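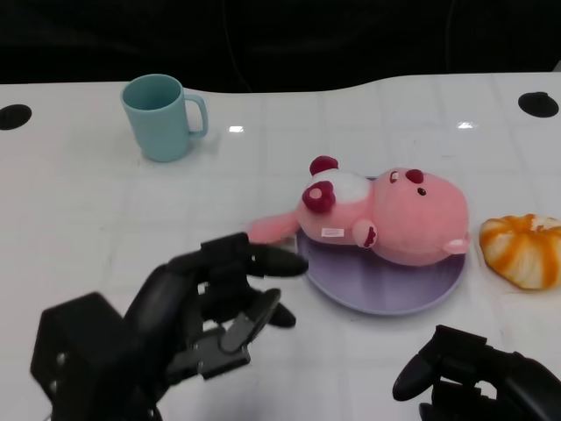

Bastesley, 14 October 2021

The tabletop group at Gulon has finished its first full round of tests on two-handed sorting, and the early numbers are better than we expected in April. The robot was asked to handle soft toys, dishes and play food on a white table, using both of its black multi-fingered hands. A typical layout has a mug, a plate and a plush bear, with the bear lying across the plate.

The method, which the group calls Nedelcu, was trained on 1,190 short demonstrations recorded by operators. Of these, 962 were kept after checking. The rest had dropped frames or a hand that left the camera's view for too long. Training took 99 hours on the lab's own machines.

What is new is how the two hands share a job. Older versions planned each hand by itself and then tried to keep them from bumping into each other. Nedelcu picks one hand to lead and lets the other wait close by until it is needed. The choice can change partway through a task.

Plush toys are still the hardest items. They bend when touched, and a leg or an ear hanging over the rim of a plate can drag the plate along with it. Lech Sowa, who ran the tests, reports that most of the failures in the 210 scored trials came from this kind of drag. Hard items such as mugs caused few problems, except when the handle faced away from the nearer hand.

The next round will use the same table with darker dishes and more clutter. A short write-up is being prepared for the Zadasano workshop, and the trial logs will be shared with partner labs once they have been cleaned up.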